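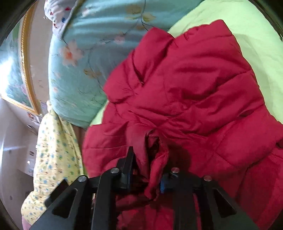 The first thing Hajnalka Deák will ask you, if you sign up for her evening class in map reading at Gistinmont, is where the water would go. She asks it of everything. She asked it of the parking lot, and of the roof of the building next door, and before we had so much as unrolled a map she had us practicing on cloth. Take something padded and quilted, like the crumpled red piece on the bed, and look at it the way you'd look at hill country from a small plane. There's a rounded hill at the top and a taller peak over to the right, with a notch between them that any hiker would call a saddle, and a long diagonal crease that runs down into a dark pocket where I suppose you'd find a pond. I went home that first evening and frightened my husband by studying the laundry for quite a while.

I had come to Gistinmont, the little mapping center on the north edge of Dallano, to write about a creek. Dallano has a good many creeks, and most of them have been drawn wrong for as long as anyone there can remember. The old county sheets were traced from air photos taken in summer, when the trees were in full leaf, and the people doing the tracing had to guess at what was going on underneath. They guessed sensibly. But a sensible guess about a creek can put it on the wrong side of somebody's barn, and then the guess gets copied onto the next map, and the one after that, until it has been wrong so long that it looks official.

Gilmar Paiva has spent the better part of his working life on this. He is a tall, unhurried man who keeps his boots under his desk and talks about streams as other people talk about cousins. The center got new laser elevation data for the whole valley two years ago, and from it he and Levente Somogyi have been building a fresh map of every channel in the Dallano basin, right up to the ditches you could step across without noticing. The laser pulses slip down between the leaves and bounce off the ground, so once the trees have been taken out by the software you're left with the bare shape of the land, old wagon roads and cellar holes and all. I could have looked at it for a week.

The trouble comes with the roads. A computer that has been told to run water downhill will do exactly as it's told, and when it meets a road bank it stops and makes a lake. It doesn't know about the pipe underneath. The program they use, Cluvum, was drawing big blue lakes behind every farm lane in the valley, and the only cure was to go out and find the pipes.

So out they went. I joined them for a day in October, with Yolotzin Ledesma driving and Levente in the back seat holding a tablet and a bag of pears. We checked 18 culverts before lunch, which I was told was a very good morning. Some were easy, with a nice round opening and the water chuckling through. Others had to be felt for with a stick. One was an old stone box drain, beautifully laid, that wasn't on any list the county had, and Yolotzin lay down flat in the wet grass with a flashlight to see whether it went all the way through. It did. She came up with leaves in her hair and was happy about it all afternoon.

"People think we sit indoors," she told me, wiping off the flashlight. "I do sit indoors. I sit indoors and worry about pipes."

By the end of the season they had added 59 crossings that had never been written down, and the blue lakes had mostly drained away from the screen. Levente showed me the before and after on his big monitor. In the new version the lines come down off the ridges in fine threads and join and thicken, and a surprising number of them start in places where the old map had nothing at all, just white paper and the word "pasture."

You may fairly wonder who needs it. Faisal Sethi does, for one. He looks after the roads in the lower part of the valley, and for years he has been replacing the same two culverts every time there's a hard rain. The new map showed him why. Both of them sit at the bottom of a much larger patch of hillside than he'd been given to believe, and the pipes were simply too small for it. He has bigger ones on order now. He has also pinned the map up in his kitchen, and he says his daughter has colored in part of it, and improved it.

The finished sheets will go on the center's website in the spring, free to anyone, under the name Vida, after the creek that started the whole argument. Hajnalka's class will begin again about the same time. It runs for 10 weeks, beginners are welcome, and you should bring a pencil and a coat, as she likes to finish up outdoors when it rains.

Contact the editors | Subscriptions | Copyright, all rights reserved | Back to top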